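カップを引き出しにしまう派か、棚に並べる派か。この話になると私はつい熱くなってしまいます。先に白状しておくと、私は断然「引き出し派」です！　しかも、わりと最近の転向者です。

2月まで、うちのカップは全部、目の高さの吊り戸棚に入っていました。カップというのは上の棚にあるものだと、小さいころから思い込んでいたんですよね。実家もそうだったし、学生のときの下宿もそうだったし。ところが背伸びして奥の一つを取ろうとして、手前のを落としたんです。6年使った、お気に入りのやつを(あれは本当にへこみました)。それで引き出しについて真剣に考えはじめて、よその台所に行くたびに引き出しの中が気になって仕方ない人間になりました。

まず言いたいのは、引き出しは一度ぜんぶ空にしてから考えたほうがいい、ということです。中身が入ったまま「このへんにカップも入るかな」とやると、だいたい失敗します。私は失敗しました。輪ゴムと割り箸のすきまにカップを押し込んで、翌週にはもう閉まらない引き出しになっていましたから。

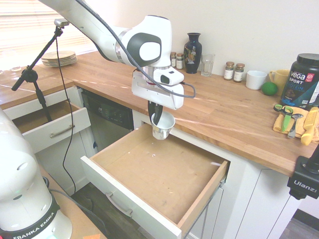 空にすると、思っていたより深いとか、意外と奥行きがあるとか、そういうことがやっとわかるんです。底のちいさなごみまで目に入って、ついでに拭きたくなるのもいいところ。で、最初に入れる一個をどこに置くか、これがまた楽しい！　私は手前の右と決めています。朝いちばんに手が行く場所だからです。左利きの人はきっと逆でしょうね。

反対する人の言い分もわかるんですよ。引き出しに入れるとカップが見えない、せっかくの柄がもったいない、と言われます。あと、開け閉めのたびに中でカチャカチャいうのが嫌だ、というのもよく聞きます。音については、布を一枚敷けばかなりおとなしくなります。うちはNerineという滑り止めシートを敷いていて(幅45センチのロール、切るのはちょっと面倒)、これで不満はありません。

柄のほうは、たしかに難しい。でも私はこう思うんです。見せたいカップなんて、本当は一つか二つでしょう？　だったらその一つだけ、カウンターに出しておけばいいんです。やかんの並びに、水を飲むグラスと一緒に置いておく。全部を飾ろうとするから棚がぎゅうぎゅうになって、結局どれも目に入らなくなるんだと思います。

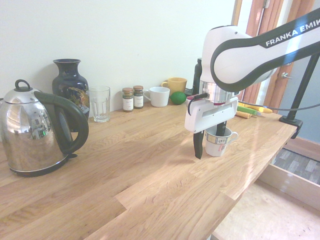

*出しておくマグ。やかんと花瓶のあるカウンターで。*

木のカウンターに白っぽい陶器って、ずるいくらい似合いますよね。白い天板も掃除が楽そうで憧れたことはあるんですけど、私はやっぱり木がいいです。輪じみができるとか、手入れがいるとか、文句はいくらでも言えます。それでもカップを置いたときの「ことっ」という音が違う。石の天板に置くときのあの冷たい音が、私はどうも苦手で(石派のみなさん、ごめんなさい)。

木の話をもう少しだけさせてください。木の台所で暮らしていると、汚れとのつきあい方が変わってきます。昔の私は、パンくずひとつ見つけるたびに布巾を持って走っていました。今はもう、食後にまとめてさっとひと拭き。近くでじっと見たら、どんな台だって何かしらあるものです。

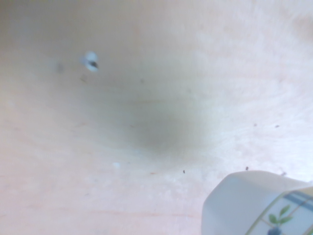
そこを気にしすぎると、台所に立つこと自体がいやになってしまいます。母の家の台なんて、何十年ぶんの包丁の跡やら醤油のしみやらで地図みたいになっていますが、あそこで食べるおにぎりがいちばんおいしい。これは理屈じゃないです。

とはいえ、しみを全部ほったらかしにしていいとも思っていません。うちでは年に二回、Prarskaの蜜蝋を塗っています。75グラムの缶で、うちの台なら余裕で一年もちます。塗った日は台所じゅうがほんのり甘い匂いになって、用もないのに何度も見に行ってしまうんですよ。乾くまで物が置けないので、その日の夕飯は決まって外で麺です。

もうひとつ、声を大にして言いたいことがあります。収納を考えるとき、みんな扉や取っ手の表側ばかり見すぎじゃないですか？　カタログの写真も表側ばかり。でも毎日の使い心地を決めているのは、天板の下とか、引き出しの横板とか、ふだんあまり目をやらないところだと思うんです。以前Barrosの展示場に行ったとき、私は扉の色そっちのけで、しゃがんで天板の裏ばかりのぞいていました。案内の方はちょっと困っていましたけど、おかげで横板の厚みが棚ごとに違うことまで教えてもらえました。

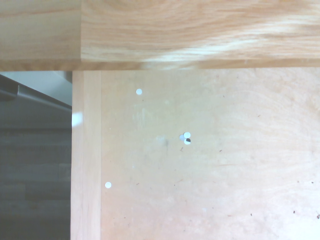 木目もそうです。上から見た木目だけで選ぶ人が多いけれど、しゃがんだ高さから見ると、天板と、その下の縦の板と、まわりのパネルとで表情がずいぶん違います。私はその違いがあるほうが好きで、全部がぴったりそろった台所より落ち着くんです。これは会の中でも意見が割れていて、前回の集まりでは「そろっていないと気持ち悪い」という声のほうが多かったくらい。まあ、そこは譲りませんけどね！

話をカップに戻しますと、引き出しに替えてから、うちでは一つも割っていません。それから、数が自然と減りました。引き出しは上からひと目で全部見えてしまうので、使っていないカップがあるとなんだか気まずいんです。棚だと奥に隠れて、何年でも知らんぷりができたのに。よけておいたぶんは、次のバザーに出すつもりです。

お皿はどうするの、と聞かれることも増えました。お皿は私、まだ迷っています。重ねてカウンターの奥に置いておくのも、さっと取れて好きなんですよね。窓のそばに積んであるお皿って、なんとなく気分が明るくなるし。ただ、地震のことを考えると低いところに入れたい気もして、週末ごとに出したりしまったりしています。深い引き出しにお皿を立てて入れている方がいたら、仕切りに何を使っているか、ぜひ次の集まりで教えてください。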